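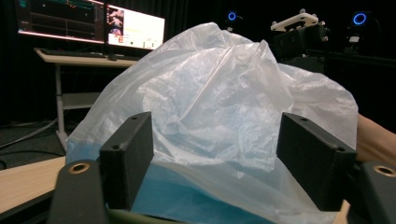

8 November 2020

Second go at the Flodberg sourdough method, the one Bijan keeps forwarding. The claim is that you can swap the overnight ferment for 2 hours in a warm cupboard and taste no difference. I have my doubts.

Starter: Ekum rye, fed last night. Dough at 100 per cent wholemeal, which the recipe says is fine. It was not fine in May and I don't see what has changed except the price of flour. Salt as written. Water as written, then a splash more, so this is already not a fair test (noted before Ansel notes it for me).

At 2 hours the dough had spread sideways and hardly risen. Bijan says the colour of the crust will tell. Crust colour tells you how hot the oven was.

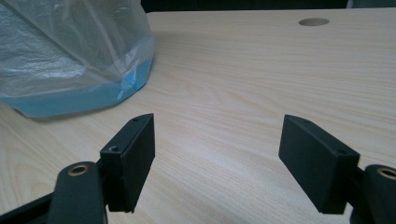 Baked at 13 minutes lid on, then lid off until it looked done. The recipe gives 55 minutes all up and mine was dark well before that. Crumb tight and a bit gummy near the base. Flavour mild, closer to soda bread than anything sour. Bijan gave it a generous score. Ansel Dvorak had one slice and went back to his own lunch.

The Flodberg page shows a big open crumb. I'd like to know what flour that was – I'd bet on white.

Next: same dough, split in half, one lot in the cupboard and one in the fridge overnight. Weigh the water this time. Bijan to slice so I don't know which is which.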